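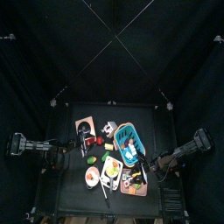 Black tabletop, black drapes, two arms

From: Joonas Lahtinen
To: stornholm-strings list
Date: 04/10/2022
Subject: Re: Nunham concert, running order + parts

Quick one, on my way out to rehearsal. Answers under each bit.

> Are we still opening with the Dvorak? Somebody in the
> violas told me it was moved to after the break and now
> I don't know what to practice first.

Still opening with it. The Serenade, all five movements, no cuts. After the break is the Grieg and then the new piece by the Dogar people, 12 minutes, they swear. Played it through once in September and it ran long but we were slow in the middle.

> Also the parts for the new piece are unreadable from
> bar 50 on, at least the second violin ones. The
> slurs sit right on top of the notes.

Yes sorry. New set coming from Skivavix, they redid the engraving. Cellos and basses keep the old parts, nothing changed there. Violas, new page 4 only, tape it over the old one. Please don't write in pen, the set is hired and they charge us for it.

> What's the hall like? Never played Nunham.

Dry. Really dry, you hear your own bow and not much else. Seats 1,000 but the balcony will be shut unless tickets pick up. Basses on the left this time, behind the firsts, Tuesday's seating plan was wrong so throw it out. Stage is shallow, two to a stand all the way back and the last desks will be close to the wall.

> Dress?

All black, long sleeves. No sparkly stuff. Black socks!! you know who you are.

> And is there a bus?

Working on it. Need to know who wants a seat before I can book the thing, so reply to me and not the whole list pls. Cellos tell me if the instrument is coming on the bus with you becuase it takes a seat.

Metronome marks for the Grieg: ignore what's printed in the Rigaudon, we take it a notch under. Air is in eight for the first few bars and then settles.

Still short one bass for the dress rehersal. Anyone?

Joonas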